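I have lived in the same building for six years and in that time I have become an unwilling expert in one thing, which is the package room. A thread.

When I moved in there was no package room. There was a radiator by the mailboxes, and your stuff went on the radiator. Chocolate in December was a gamble. Candles, same.

Then management announced we were getting Hostbridge, "a parcel experience platform." It came with a flyer. The flyer had a woman on it hugging a box with her eyes closed.

The parcel experience is a former bike room with a keypad on it.

You get a text with a six-digit code. The code works for 30 minutes. If you are at work, as many people with packages are, you text back the word MORE and it sends you another code, also good for 30 minutes. I have stood on a train platform texting MORE to a closet.

Inside are shelves labeled by floor. The delivery drivers have never once used the shelves. I don't blame them, they have 18 seconds per building and a van blocking a bus. They open the door and bowl.

So the floor of the package room is a kind of layered rock formation. Morning deliveries on the bottom, afternoon on top, and one rolled-up rug from October that has been there so long people lean on it.

I have considered taking the rug. I want that on the record. I have a hallway it would fit.

Things you learn about your neighbors from the package room: 4C is on a first-name basis with a company that sells only vinegar. The couple on two are regretting a lamp. Somebody on five gets a 26-pound bag of birdseed every other week and I have never seen a bird.

You try not to look. Then the side of the box says LIVE PLANTS THIS SIDE UP and it is upside down, and now you're involved.

I turn boxes over for people I don't even say hello to in the elevator. I think this is what they mean by community.
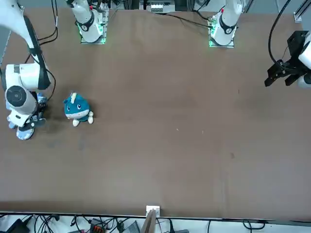

Can you just ask the carrier to bring it up to your door?

You can ask, and the app has a whole box for it labeled "delivery instructions," which as far as I can tell is a diary. I have written in mine for years. Everything still goes to the bike room.

My current instructions say "3rd floor, elevator works, thank you so much." I added the "so much" after the incident with the mattress topper. It has changed nothing but I feel I've done my part.

OK, the mattress topper. It came vacuum-packed, about the size of a fire log. Someone had nicked the plastic. By the time I got down there it had reached its full potential.

You cannot get a queen-size mattress topper out of a door with a keypad closer on it by yourself. The door closes on a timer. It wants to close. I was in there long enough for my code to expire, and I'd like you to guess whether you need a code to get OUT.

You don't. But I didn't know that, and I texted MORE anyway.

Let's talk about the returns, because returns are where I really lost my dignity this year.

I ordered a desk organizer from Koutsoukos. Pretty little thing on the website. Five compartments, nice corners. It arrived and it was for a dollhouse, or for a person who owns one paper clip.

The dimensions were on the page. I've gone back and checked. They were in centimeters and I read them with my heart.

To return something to Koutsoukos you print a label. I have no printer. I have not had a printer since the last one started making pages with a gray stripe down the middle and I set it on the curb with a note that said WORKS, which is the worst thing I've ever done.

So you go to the print shop, where a label costs less than a dollar and there's a five dollar minimum on cards. I now own a laminated copy of my own return label. I panicked and added services.

The drop-off point is a Vekus counter in the back of a tile store. You walk past all the tile. Every single time I come out thinking my bathroom is bad.

At the Vekus counter there is always one person ahead of you, and that person is always running a small business. They have 11 identical padded envelopes and a relationship with the clerk. You have one box, closed with the kind of tape you use on presents.

The clerk looks at the present tape. The clerk does not say anything. The clerk gets out the real tape and goes around it twice, slowly, while you watch.

Refund took three weeks. They kept a restocking fee. I would love to see the restocking. I picture a man walking one tiny desk organizer down a very long aisle.

Then there's tracking. I used to be a person who ordered a thing and then forgot about it, and one day it came, and it was a small treat from a past self. Now I know where my dish towels are at all times.

My dish towels spent four days in a town 310 miles in the wrong direction. I started checking that town's weather. It was nice there. I was happy for them.

"Out for delivery" is a phrase with no fixed meaning. I have had things be out for delivery at 6 a.m., at 9 p.m., and once the day after I had already opened the box and was using the item.

"Delivered, handed to resident." Which resident? I was the resident and I was in the shower.

Likell is the only one that sends a photo, and the photo is always a shoe, a corner of a doormat, and a blur. It's our doormat maybe 60 percent of the time. One time it was clearly a lawn. We're a brick building between two other brick buildings.

I did go look for the lawn. It was two blocks over. My box was on it. Very nice lawn, and I have started walking home that way.

People keep telling me to just buy less stuff, or to go to the store. I went to the store! The store didn't have it. The guy at the store looked it up on his screen and said they could ship it to me.

To my building. To the bike room. I said sure.

Management did send a survey last month. "How would you rate your parcel experience?" One to five stars, then a comment field with room for 30 characters. I wrote "whose rug is it" and gave it a four.

I don't know why I gave it a four. I think I was scared it would affect my codes.

Anyway, a text just came in. New code. I'm not expecting anything, which means it's either a mistake or something I ordered after 11 p.m., and I have until 7:40 to go find out.

Update: it was vinegar. It's 4C's. I put it on the fourth floor shelf, right side up, and it looked so lonely over there by itself that I moved it back to the pile.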